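Household tips: the remotes and chargers box

Last updated March 3, 2020

Our sorting box has a fault history longer than most appliances. Kirsty Moncrieff asked for the useful parts to be put on one page, so these are the tips we now keep to when the grippers are used for tidying small things at Soltholm. Most of them come from the week in February when a key ring got into the finger linkage and the left finger stuck half closed.

1. Take keys out first

A split ring is the worst thing in any odds-and-ends box. It slides over a fingertip, rides down towards the pin and stays there. If the fingers stop moving, let go of the trigger at once. Squeezing harder bent our ring and scored the pad, and Alistair had to strip the whole linkage to get it out. Lift keys out by hand and hang them up before you begin.
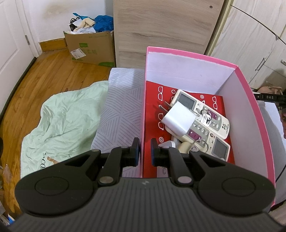
Remotes, adapter and rings in the pink-edged box.

2. Mind the prongs on adapters

Pick a power adapter up by its body, with the prongs facing away from the pads. The pads are soft enough to mark. An adapter must be unplugged and out of the wall before a gripper goes near it, and so must its lead. If the casing is cracked, it goes in the electrical recycling.

3. Batteries out of remotes you don't use

Old air conditioner remotes leak more than anything else we keep. Lụa Tôn found white crust in two of them after the gripper had pressed on the battery covers. Wear rubber gloves, wipe the contacts with a cotton bud dipped in vinegar, and leave the cover off overnight. Wash your hands afterwards. If the spring has gone green and thin, throw the remote out.

4. One gripper in the box at a time

Two people reaching into a small box will knock knuckles sooner or later. Eilidh Lamont had a finger pinched between two housings in the same week as the key ring. It was only a bruise, but we changed the rule that day. Say "in" before you reach and "out" when you are clear. Keep your free hand on your side of the rim.
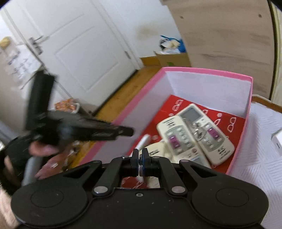 5. If a finger jams

Put the gripper down on a flat surface. Don't poke at the linkage with your fingertip, as it can spring back when the jam clears. Use a wooden skewer or an old toothbrush, working from the pin upwards. Brush the dust off the body while you are there. Open and close it 8 times with nothing in it, and if it catches even once, put it aside with a note saying where.

6. Write it down

Arvid Halvorsen keeps the fault book on the shelf by the kettle. Put in the date, which side stuck and what was being picked up. Small catches count too. The February jam had been written up twice as "a bit stiff", and both notes were on loose paper that went out with the recycling.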